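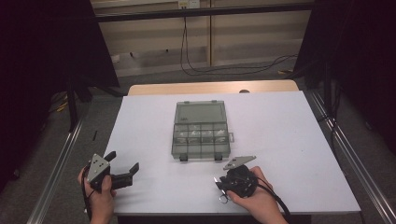

Marijke Van Acker thinks the whole rulebook could be cut to one page, because people who hold the grippers properly will do so anyway and the rest won't read past the first line. She wrote that under our last gallery, and I've had it stuck in my head since May. I half agree with her. I've now read the Skendero good practice guide for hand-held gripper work from front to back, all 26 pages of it, and I'd put a pencil through most of them.

So this gallery is about the rules as much as the work. The picture at the top is of a two-handed station with the organizer box on its white surface, a gripper in the left hand and a second one in the right. The notes that follow go with it. They take the guide's rules in the order it prints them, skipping the ones about badges and parking.

Rule 2, the work surface
"The surface shall be plain, pale and free of pattern." Fine. White does the job and it's cheap. What the guide doesn't say is how flat, how well fixed, or who checks it. Gerrit Leemans asked for a line on fixing in the first draft and got a line on cleaning.

Rule 3, cables
The guide wants every cable "managed". I have asked three people what that means and had three answers. Each of these grippers has a cable running back past the hand that holds it, and that is the part I'd write a rule about: leave enough slack for the wrist to turn, and keep the loop off the work. Two short sentences would cover it.

Rule 4, the floor
Same word again, "managed". There's a short yellow cable lying on the carpet to the left of the table. Under the guide as printed I couldn't tell you if that's a fault or not, and neither could the man who wrote the checklist. My own view is that anything on the floor within a step of the table gets picked up before a session. Roel Van Damme would rather mark out a clear zone with tape. I've seen his tape. It lasts a week.

Rule 6, background
Curtains are "recommended where practicable". The black ones on either side here are the sort of thing meant. The guide says nothing at all on the far side of the table, where you have wall, cabinet panels and hanging cables. Either the background matters or it doesn't. If it does, say so for all four sides.

Rule 9, choice of object
A see-through box with latches is a decent test, and I'd like more of them. The guide's list of approved objects leans heavily on blocks and cups, which are easy to hold and make everyone's numbers look lovely. This one is smoky grey, with a row of small compartments along the near side and a big one at the far end. The guide has a size limit for objects but not a word on see-through plastic.

Rule 11, starting position
"Both grippers shall begin at equal distance from the object." Look at the two hands: the left gripper is lower and farther from the box than the right. Does it matter? I don't know, and I'd want to see a trial before anyone gets marked down for it. Renata Montecinos tells me the rule was copied over from the Grirkau handbook, which was written for fixed arms on a bench. That would explain a lot.

Rule 14, breaks
Six minutes off for every 30 worked. The only rule in the guide I'd defend to the hilt, and the one most likely to be dropped when a room is booked back to back. If your wrists ache, stop sooner.

Rule 15, sign-off
A form with 40 boxes, to be ticked before each session. I have never met anyone who reads 40 boxes. Ctibor Dvořáček has a shorter version that covers surface, cables, floor and hands, and he's happy to send it on to anyone who asks.

Comments on the guide itself go to Skendero before the next draft. Comments on my grumbling can go underneath, Marijke's included.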